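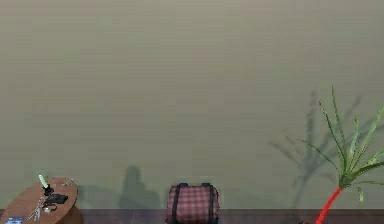
Flistia room thermostat, three months in

I bought the Flistia in June, after our old dial thermostat started clicking all night long, and I've been meaning to write something ever since. Short version: I love this thing!

Putting it in took me 30 minutes, and that includes hunting for the right screwdriver. The booklet is clear and the wires are labeled on both sides of the plate (whoever thought of that, thank you). I paid $344 for the set with two room sensors. That's a lot for a thermostat, and I did look hard at the Ortner, but the Ortner makes you go through a phone app for everything and I wanted something my dad could turn by hand.

And the dial is lovely to turn. Firm, quiet, one degree per click, with big numbers that stay lit just long enough to read from across the room.

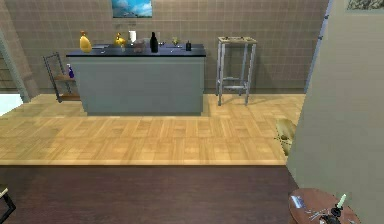
The schedule is where it really won me over. You set a morning, a day and a night temperature, press the dial once, and it's saved. We used the cooling side all summer and the back bedroom finally feels like part of the same house. I can't speak for heating until November or so, and I'll come back and add to this then.

A couple of gripes. The sensors take an odd flat battery that I had to order from Plesow, and the beep when you change modes can be made softer but never switched off. Also, the wall plate is smaller than our old one, so I had a ring of old paint to touch up.

Would I buy it again? Yes, and I've already talked my sister into one.

Severin Reisinger, 18 September 2026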